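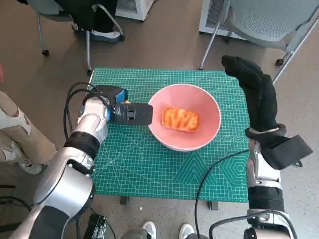

Figure 1. Bench 2 during the bowl task, from the head view.

4.2 Equipment planning and what we would buy again

The budget for the bimanual benches was fixed in May, before the task list was, and most of what follows comes from that. We had money for 4 arms and two benches. End effectors were left as "to be decided" in the Udel plan, a mistake. Pricing two matching grippers per bench is easy. Pricing one gripper and one hand is not, because the hand brings its own cable, its own spares and a glove that has to be reordered. On the bench in Figure 1 the left arm has the black parallel gripper and the right arm carries the gloved hand, and the two sides now sit on separate lines in the budget. We suggest doing this from the start. The cutting mat was a late purchase, from petty cash, and has been the best value item on the list - the printed grid gives a placement reference for the bowl without any taping or measuring, and a worn mat is simply swapped.

Print this page | E-mail this page

Cabling was under-budgeted. The Oston quote covered arms and controllers only. No sleeves, no clips, no strain relief. In the figure one thin cable crosses the lower right of the mat, and this is the layout we would pay to avoid. Overhead routing was priced at 348 per bench and turned down at the time. We would now accept it. Any lab planning a second bench should put routing in the first order, not the follow up.

Home | Sections | Figures | Tables | Contact

Props. Small money, but it adds up. Bowls should be bought in one batch, same color, same rim, since a wide rim and a narrow one are differnt grasps and the runs cannot be pooled. Food items: the orange slice in the pink bowl stands for the whole "flat, soft looking" class in our list, and we keep a separate line for replacements. Kinnear bundles its props with the table. We did not take the bundle - table too large for our floor.

Floor space was the other gap. Plan for the chairs as well as the table. Two people per bench is normal for us, and the area behind the table fills up quickly if nothing is drawn on the plan. Fister recommends a clear strip of 45 cm on every side, which we did not have and still dont.

Lead times. Arms arrived first, hands last, about two months apart. Bench 1 ran gripper only for that period. If the order were placed again: hands first, then arms, mats and props whenever. Spares for the glove to be ordered with the hand, same invoice. Service contracts were costed separately and are covered in 4.3.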